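Ticket 188 - arm drifts during push moves
Opened by: Teodor Laskowska
Machine: bench arm, Farkham workshop
Status: open

Reported: after a long run of pushes, the rod stops short of the block it was sent to. The Breson forum says to recalibrate and move on. I have done that twice this month and I don't buy it.

29th May. Homed the arm, loaded the Stultia controller defaults, ran 300 short moves over the bare part of the board. Error at the end was 2 mm, always toward the base. A bad calibration should be off from the first move, and this one wasn't.

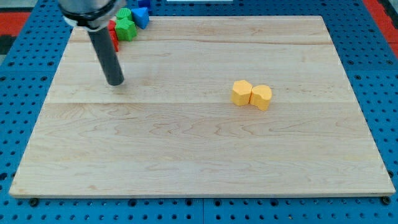
Rod over the board, yellow pair on the middle plank, the other colors in the back corner.

Swapped the power supply for the Haddad unit, as suggested. No change that I'd trust. One run looked better, but one run proves very little.

Checked the coupling screw at the shoulder. It took some 37 degrees of turn to get it snug - more than I like. Could be the whole problem, could be nothing.

Next: repeat the same moves with the screw marked in paint pen. Please don't close this on the forum's say-so.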